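Can a Robot Clear the Table Yet? My Project Report for Intro to Automation

I picked this topic because I hate clearing tables. I bus dishes at a cafe two nights a week, and by closing time I'd hand the whole job to a machine without a second thought (sorry, boss). So my question was pretty simple: could a robot arm do it now, or do we have to keep waiting?

I did everything in simulation, mostly because I can't afford an arm and our lab wouldn't let me drop real plates. I called the project Stular. The room has brick walls, a tiled floor with stains on it and a wooden table, and I made it grubby on purpose - a spotless white room felt like cheating!

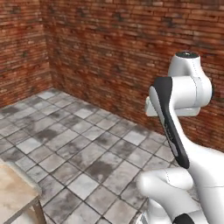

My plan was 400 runs in that room. Each run put one cup or one plate somewhere on the table, and the arm had to pick it up and set it down in a bin. I got through all 400 by April, which took way more late nights than I'd told my advisor it would.

Cups went great. Out of 200 cup runs the arm only messed up 2, and both times the cup was right at the table's edge. Plates were another story. They're flat, so there's hardly anything to grab, and the arm kept pushing them along until they slid off the far side. I tried coming in lower, then slower, and slower helped a bit, but by then I could've cleared the table myself and gone home.

So is it ready for my cafe? For cups, I'd say pretty close. For a table with plates, forks, wet napkins and somebody's phone on it, no way. Next I want to try a softer grip and two things on the table at once.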